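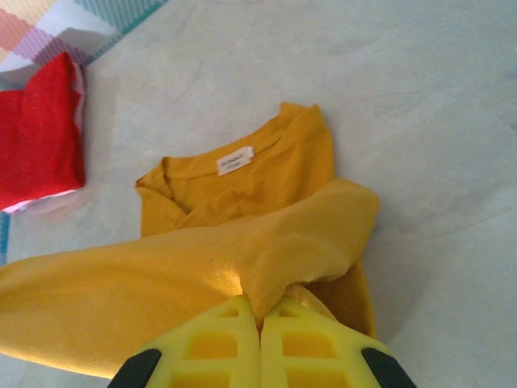
Recrutamento: triagem e reparação de vestuário em segunda mão

Local: armazém de Rurnarow
Vagas: 2
Regime: tempo inteiro, presencial
Remuneração base: 1248 euros brutos por mês
Entrada: logo que possível

A Baran é uma cooperativa de recolha, reparação e venda de roupa usada. Recebemos peças de particulares, lavandarias, hotéis e lojas, e o trabalho de escolher o que ainda tem uso é feito à mão, peça a peça. Entram no armazém cerca de 3000 quilos de têxteis por mês, com um pico depois do Natal e outro em julho, quando as pessoas esvaziam armários antes das férias.

Procuramos pessoas para a equipa de triagem e reparação. O anúncio é o mesmo para os dois postos. Quem entrar começa pela triagem e passa depois a dividir a semana entre a mesa de triagem e a oficina de costura, conforme a experiência e o volume de trabalho.

O que se faz na triagem

Abrir os sacos, separar por tipo de peça e por estado, verificar costuras, fechos, punhos, golas e bolsos. Ler a etiqueta de composição e de lavagem, quando ainda existe, e identificar a fibra pelo toque quando não existe. Decidir se a peça vai para venda, para reparação, para doação ou para reciclagem de fibra.

A decisão tem de ser rápida, mas há sempre alguém na mesa ao lado para tirar dúvidas. Uma malha com borboto pode voltar à loja depois de passada na máquina de tirar borboto. Uma malha feltrada não volta. Uma nódoa de gordura recente costuma sair, uma nódoa de lixívia não sai. Estas coisas aprendem-se nas primeiras semanas e temos um caderno de critérios que está na mesa e que toda a gente pode corrigir.

Também faz parte do trabalho dobrar, etiquetar, preparar as caixas para a loja da rua Clolby e registar as saídas no computador do armazém.

O que se faz na oficina

Coser botões, substituir fechos, refazer bainhas, fechar costuras abertas, remendar joelhos e cotovelos, trocar elásticos, cerzir malhas. A oficina tem máquinas de costura industriais de ponto corrido, uma corta e cose, uma máquina de casear e um ferro de caldeira. Trabalhamos também com roupa de cama e toalhas, sobretudo bainhas e aproveitamento de lençóis para forros e sacos.

Uma parte das reparações é feita para clientes da loja, que deixam a peça com uma ficha preenchida. Nesses casos o prazo está escrito na ficha e é para cumprir. Se a peça não tiver arranjo, escreve-se isso na ficha e devolve-se. 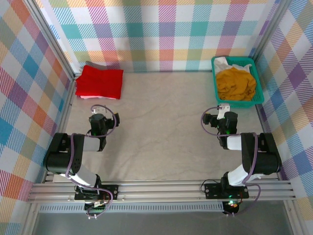
Página atualizada pela última vez em 24 de janeiro

O que pedimos

- Experiência com roupa, de preferência em costura, modista, lavandaria, loja de vestuário ou fábrica têxtil. A experiência em casa também conta, desde que a pessoa consiga mostrar o que sabe fazer.
- Saber usar uma máquina de costura doméstica. A máquina industrial ensinamos nós.
- Português suficiente para ler uma ficha de reparação e falar com colegas. Outras línguas são úteis na loja, mas não contam para a seleção.
- Capacidade para trabalhar de pé durante boa parte do dia e para levantar sacos. Há carrinhos e uma mesa elevatória. Quem tiver limitações físicas deve dizê-lo na candidatura, para vermos como se pode organizar o posto.
- Disponibilidade para trabalhar com pó de têxteis. Fornecemos máscaras, luvas e batas.

Não pedimos diploma nem idade mínima além da legal. Não pedimos carta de condução para estas vagas. As recolhas são feitas por outra equipa.

O que oferecemos

Contrato de trabalho sem termo, com o período experimental previsto na lei. A remuneração base é a indicada no início, à qual se juntam os subsídios de refeição, de férias e de Natal. O horário é de segunda a sexta, com entrada às oito e meia e saída às cinco da tarde, e pausa para almoço de uma hora. A loja abre ao sábado de manhã, mas o pessoal do armazém só lá vai se quiser, e as horas são pagas à parte.

Há cozinha com frigorífico, fogão e micro-ondas, e cacifos com chave. Os trabalhadores têm desconto na loja e podem usar a oficina fora do horário para arranjos próprios, combinando antes com a Elibariki.

Ao fim de um ano, quem quiser pode pedir para entrar como membro da cooperativa. Não é obrigatório e não altera o contrato. Os estatutos podem ser consultados no escritório.

Formação inicial

As primeiras cinco semanas são de formação, pagas por inteiro. Começa na mesa de triagem, com uma colega mais antiga, e inclui identificação de fibras, símbolos de lavagem, tratamento de nódoas, segurança com máquinas e registo de peças. Na última semana a pessoa passa para a oficina e faz um conjunto de reparações simples, que ficam depois para venda.

Existe ainda o programa Kiltora, que organizamos com outras oficinas de reparação da região. São sessões abertas em que se trocam técnicas: cerzido, remendo visível, tingimento, recuperação de malhas. Quem trabalha connosco pode participar durante o horário, uma vez por trimestre - ou mais, se a oficina estiver calma.

Como se faz a seleção

Primeiro lemos as candidaturas. Depois telefonamos às pessoas que nos parecem adequadas para uma conversa curta sobre horários, transporte e experiência. A seguir há uma visita ao armazém, com uma manhã de prova. A manhã de prova é paga, em dinheiro ou por transferência, mesmo que a pessoa não fique com o lugar.

Na prova pedimos para separar um saco de roupa segundo o caderno de critérios, pregar um botão, fazer uma bainha simples e explicar o que se faria com algumas peças danificadas. Não há respostas preparadas para esta última parte. Interessa-nos ouvir como a pessoa olha para a roupa e o que acha que vale a pena salvar.

A entrevista final é com Elibariki Nzioka, responsável pela oficina, e com Bilal Khalaf, que coordena o armazém e os horários. Respondemos a toda a gente, também a quem não for escolhido. Guardamos os contactos durante um ano se a pessoa o autorizar na candidatura, e apagamo-los depois.

Como chegar

O armazém fica na zona de oficinas de Rurnarow, por trás da estação. O último troço faz-se a pé, por uma rua com passeio só de um lado. Há lugar coberto para bicicletas no pátio. O estacionamento para carros é limitado e fica reservado às carrinhas durante a manhã. A entrada do pessoal é pelo portão lateral, com campainha.

Como concorrer

Escreva uma mensagem com o seu nome, telefone, localidade onde vive e uma descrição do que já fez com roupa. Pode juntar currículo, se tiver, e fotografias de trabalhos seus. Uma bainha bem fotografada diz-nos mais do que uma carta de motivação, por isso a carta é dispensável. Indique também a partir de quando pode começar e se há dias em que não pode vir à manhã de prova.

As candidaturas entregam-se de uma destas formas:

- pelo formulário da página de contactos, escolhendo o assunto "Recrutamento armazém";
- em papel, na loja da rua Clolby, em envelope dirigido a Bilal Khalaf;
- pessoalmente no armazém, de tarde, durante a semana.

Quem preferir não escrever pode passar na loja e pedir para preencher a ficha com a ajuda de quem estiver ao balcão.

As vagas ficam abertas até serem preenchidas. Quando isso acontecer, o anúncio sai desta página.

Perguntas sobre o trabalho de costura devem ser dirigidas a Elibariki Nzioka. Perguntas sobre contrato, horário e documentos, a Bilal Khalaf. Para entregar roupa usada não é preciso contactar nenhum dos dois: os sacos podem ser deixados na loja em qualquer dia de abertura, fechados e com a roupa lavada.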